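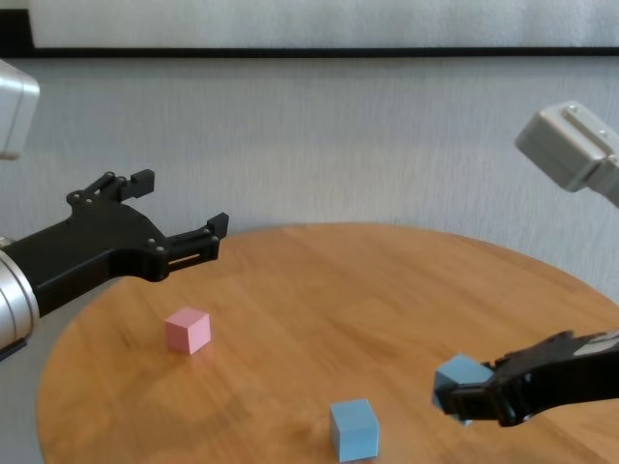 30th July - cube table, house rules, second go

Right, I said I'd write these up properly after the last round and I've put it off long enough. This is the bench practice for two-arm cube work on Trummer, as it stands today. It replaces the page from February, which was written when we only had one arm going and it shows. If you've printed that one out, bin it please.

What set me off was reading back through the Tirkum logs. There are 2736 episodes in there and a fair chunk of them can't be compared with each other, as we all had our own idea of what counted as a start, a pick and a finish. I was as bad as anyone (worse, going by my own notes, which say things like "ok-ish" next to half the runs). So, rules.

Starting an episode

Both grippers open and clear of the wood before you hit record. Cubes go down flat, on a face, never leaning on each other. Turn them to odd angles though! We kept squaring them up to the table edge without thinking and then wondered why the Nurkden policy fell to bits when a cube was skewed.

Keep every cube at least 50 mm in from the rim. The round top is nice to work on but there's no corner to push against, and a cube nudged over the side ends the run. I've been sloppy about the front edge in particular, where it's so tempting to drop a cube down within easy reach.

One arm at a time in the middle

This is the one I really care about. While one gripper has a cube up, the other waits open over its own side, above the height of the cubes. It may hover near its next target but it doesn't go down until the first arm has let go and backed off. Yes, it's slower. I did a few runs this morning with blue on the right and pink on the left and the waiting felt endless, but I didn't have to stop a single one for arms getting too close.

Crossing over is allowed only if the task sheet says handover. If it doesn't say handover, don't improvise one because it looks clever.

What counts as a pick

Cube off the wood, held by the fingers, nothing else touching it. Tilted is fine. I know we argued about this and I was on the other side, but a cube hanging corner down is still a held cube, and if we throw those out we lose all the grasps that matter for learning the placing part. Just tick the "tilted" box so they can be filtered later. The box is new, second row on the form, don't miss it.

A cube pinned against the table and dragged is not a pick. Log it as a push.

Speed and stopping

Hand guiding stays at the slow setting. For playback, 20 per cent on the first pass of anything new, then up in steps if it looks sane. I'd like this to be a hard limit in Dimness and not something we remember to type in, and I've put in a request for it.

Somebody stays within reach of the stop button the whole time the arms are live, even in playback, even if it's the same trajectory you've watched all afternoon. If you have to step away, disable first. Leaving it paused doesn't count - paused still holds torque and it'll carry on happily from wherever it was if someone leans on the keyboard.

Hands over the table only when both arms are disabled. That goes for fetching a dropped cube as well (me, I mean me).

Bits and bobs

Wipe the top before each session. Smudges on the varnish catch the light and I'm fairly sure they've been upsetting the segmentation, though I haven't tested that yet. Dry cloth only, no spray near the wrists.

Check the finger bolts at the start and again every 3000 cycles. Write the cycle count down when you do it, otherwise the next person has to start over.

Don't delete bad episodes. Mark them bad, say why in a few words, and leave them where they are.

Still to sort out: what we do when two cubes of the same colour are in play and the task only says "blue". At the moment I take whichever is nearer the arm doing the picking, but that isn't written anywhere except here. Also need a rule for dropped cubes that land back on the table. Restart or carry on? I've been carrying on. Will try both tomorrow and add a note underneath.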